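Notebook | Index | Previous entry | Next entry | Search

2021-02-05
Kurniawati Majimbun

Bench rules, second pass. The first version ran to three pages and went unread past the first, so I have cut it to what we check before a run and what we write down after.

Start state. Reset the bench to the layout sheet before every episode. Objects go back by hand, arms in hold, operator outside the taped line. If an object is moved after the recording has started, the episode is void. Do not trim it and keep the rest. I went through the Gillora set again this morning: 1243 episodes, 318 with a start state that does not match the sheet. Most are small shifts, but the sheet gives a tolerance and they are over it.

Speed. Tool speed limit stays at 245 mm/s whenever a person is seated at the station. Diệp asked for an exception during teleoperation. Refused for now — the operator is at the same table as the arm and the limit is there for that case. To be looked at again in June with the Gilen controller update, if it arrives.

Stops. Test the emergency stop at the start of each shift, with the arm moving slowly, and initial the log. Testing it with the arm parked does not count. Two shifts last week have initials but no stop event in the controller record.
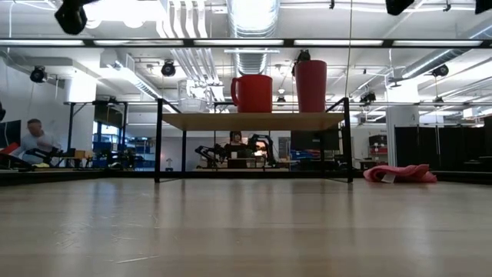
Soft items are the weak point in the sheet. A mug can be placed against a mark, a cloth cannot. Proposed wording: "cloth dropped from hand height inside the marked area, not smoothed or folded, label left on." That gives a spread of shapes without anyone arranging them. Rigid items keep the existing tolerance, and handle direction is to be noted where there is a handle.

Containers: record whether empty or filled before the run. The overhead views do not always settle it afterwards.

Naming. Nutosness still accepts free text in the object field, and we have 6 spellings of "container". Fixed list from now on. I will send it round once Diệp has checked it against the old exports.

Open: who signs off a void episode, operator or reviewer. I would say reviewer.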